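Flonura snack packing set, README

Packing snacks into a box. Bedrooms mostly, a few living rooms. Last edit May 15, 2026, older copies of this file are wrong about the folder names, ignore them.

What's in it

2812 clips, one box per clip. Each starts with an open cardboard box and ends when the packer says done. Snacks are whatever was in the house: chips, puffed stuff, dried fruit, wrapped cakes. Bags only, no cans or jars, those went into Drernodeck.

Layout

clips/ the footage
lists/ one text file per box, what went in and in what order
rooms/ short notes on each room
skip.txt clips to leave out, read this first

Rooms

Boxes sit on beds a lot. Soft surface, so the box tips a bit when something heavy goes in one corner. Quilts, pillows and toys were left where they were, we didn't want tidy rooms. If you only want plain table tops use the Skemstead subset, 200 clips, same format.

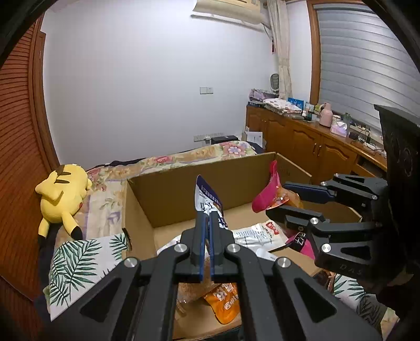 Bag names in lists/ are by main color plus a number, so pink_2, orange_1, white_3. Printing on a lot of the bags is Chinese and we did not transcribe it. Flavors unknown unless somebody wrote them in the notes. Clear bags are all called clear, sorry, no numbers yet.

Crumpled bags: same name as flat ones. A bag that gets moved twice is listed twice, thats on purpose.

Known problems

- white bags get mixed up with each other in the October lists
- nearly 3000 lines in lists/ have a trailing space, strip them
- rooms/ notes are uneven, some are one word
- a few boxes were closed befor the list was finished

Splits

2058 clips for train, rest is test. Split by room, so the same bed never shows up in both.

Use

Free for research, credit Núñez. Fixes to lists/ welcome, send the whole file and keep the file name the same.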